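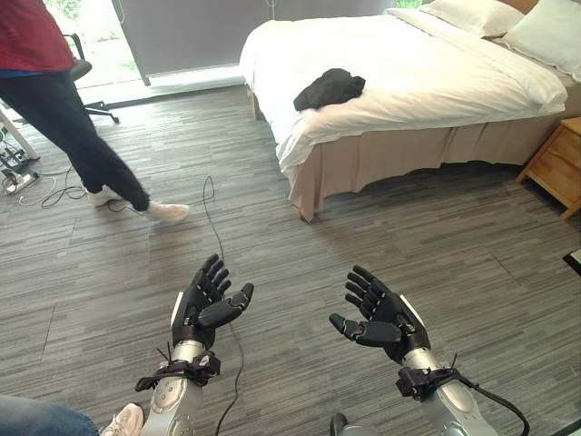
Laxdal Bedroom Kit: Frequently Asked Questions

We get a lot of mail about Laxdal, and we love it, so please keep writing. The answers below cover what people ask most before they book a trial. Loubna Hegazy and Gunnlaugur Kirkegaard on the Sekineo home robotics team keep this page up to date, and the last big rewrite was in January.

What is Laxdal?

Laxdal is a two-armed humanoid robot with jointed, multi-fingered hands, and the Bedroom Kit is the package of skills, setup tools and support that gets it working with clothes and bedding. It picks up garments, lifts them off the bed and carries them to a spot you choose. That may sound like a small job, but fabric is one of the most interesting things you can hand to a robot! A shirt never lies the same way twice, and watching a machine work out where to take hold of one is still the best part of our day.

Who is it for?

Right now, mostly small hotels, care homes and university labs. We also take a few private households each season if they have the space and are happy to have one of our people around while the robot is running. If you're a household and you're curious, write to us anyway. Sille Blöndal reads every one of those messages and she's very good at working out whether a trial makes sense.

What can it do today?

It can pick up a garment from a flat surface such as a bed, a sofa or a table. It can hold a separate piece of cloth in each hand, and it can drop items into an open hamper or lay them on a chair. It can also pull a duvet straight along one side, a newer skill that we're very excited about.

Folding is in testing. T-shirts are coming along nicely, sweaters less so, and fitted sheets are a long way off (they are for most of us).

Does it run by itself or does a person drive it?

Both, and you'll see both in a trial. For the first visits one of our operators guides the arms with a pair of hand controllers, and the robot learns your room and your kinds of fabric from those runs. After that it tries the same jobs under its own control, with the operator ready to take over. We tell you at all times which mode it's in, and there's a light on the operator's desk that says the same thing.

How does it deal with dark clothes?

Much better than it used to. Black fabric was our big headache for a long time, as a crumpled black shirt gives the cameras very little to go on: the folds all melt together and the software can't tell a sleeve from a shadow. A white duvet under it helps a lot with finding the outline, and the new Pisetti vision update does the rest by looking at the item from a couple of angles before the hand closes.

Marjan Soltani ran the comparison, and her log now holds 2212 garment pickups, with dark items marked separately. If you'd like to read it, ask us and we'll send the whole thing, failed grabs included.

Can both hands work at the same time?

Yes, and this is the question we were hoping you'd ask. 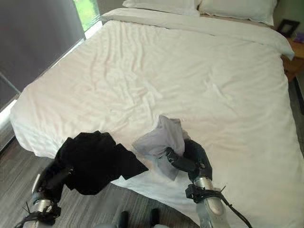

Each hand plans its own grip, so one can be hanging on to something heavy and floppy while the other goes after something light. The arms share a map of the space between them and keep a gap, and if their paths would cross, one waits. You'll notice a short pause when that happens. It's normal, and you don't need to do anything.

What the hands can't do yet is swap an item in midair. For now Laxdal lays the piece down and picks it up again with the other hand, and that takes longer but works well on a bed, where there's plenty of soft, flat surface to put things on.

How much room does it need?

You'll want an open stretch of floor on at least one side of the bed, wide enough for a person to walk past comfortably. Most bedrooms need a chair or a laundry basket moved and that's it. The bed can stay where it is. Low beds are harder than high ones, and if your mattress is very low, tell us before we come so we can bring the right base.

What about floors?

Carpet and hard floors are both fine. Thick shag rugs aren't, so please roll those up. Loose socks are also worth checking for (under the bed too!).

Is it wireless?

No. The trial version runs on wall power, and there are cables along the arms as well, strapped down with ties. We know it isn't the prettiest look. We've kept the wiring on the outside during trials so our technicians can get to it quickly, and the trade has been well worth it. Please step over the floor cable and keep vacuum cleaners and pets away from it. If you have a power strip you'd like us to use, let us know where it is. Otherwise we bring our own.

Can people be in the room while it's working?

Adults can, as long as the operator knows they're there. You can walk through, and the arms slow down when someone comes into the space in front of them. Please don't reach between the hands while they're moving, even to help! Everybody wants to help when a sleeve slips, and we do understand the urge. Children and pets need to be in another room during a session.

How do I stop it?

There are two stop buttons, one on the robot's back and one on a lanyard that we give you at the start. Press either one and the arms hold still. The hands keep their grip when stopped, so if it was holding your jacket it will still be holding your jacket. The operator can release it for you.

Will it damage my clothes?

We haven't had a tear in the current version. We have had a pulled thread on a loose knit, and we replaced the sweater. Please leave out anything with sequins, lace or long fringe, along with anything you'd be heartbroken to lose. Denim, cotton, fleece and regular bedding are all great.

Does lighting matter?

Steady light is best. Strong sun on white bedding can wash out the creases the cameras look for, so a blind or curtain that you can lower is useful. You don't need to black out the room. Plain daylight with the blind partly down has given us some of our nicest runs.

What happens in a trial?

A trial is 5 visits. On the first we measure, set up and run a short test with our own clothes. The next visits use yours. On the last one you get to pick the jobs, and people come up with wonderful things: the Grenerach guesthouse asked for bathrobes, which we had never tried, and the robot got the belts hopelessly tangled and then did fine once we took the belts off. Bathrobes are on the skill list now.

How long does setup take?

Over 20 minutes if it's our first time in the room, and less on later visits, when the robot already has its map. Moving the bed means making the map again.

What does it record?

Camera views, arm positions and grip force, during sessions only. You may want to put away photos and papers before we start, as the head camera sees a good part of the room. You can ask for any session to be deleted, and Kirsten Grímsdóttir, who handles our data requests, will confirm when it's done.

Can I try the hands on their own?

Labs can. The hands are sold as a pair with wrist mounts and a control box, and they work with 13 of the arm models on our compatibility list. Send us the make of your arm and we'll check it for you.

When can I book?

We open new trial places in batches and write to the waiting list first. Send us the size of the room, the height of the bed and a few words on what you'd like the robot to pick up. If it's something odd, all the better, and we'll try it in our own test room before we come to yours.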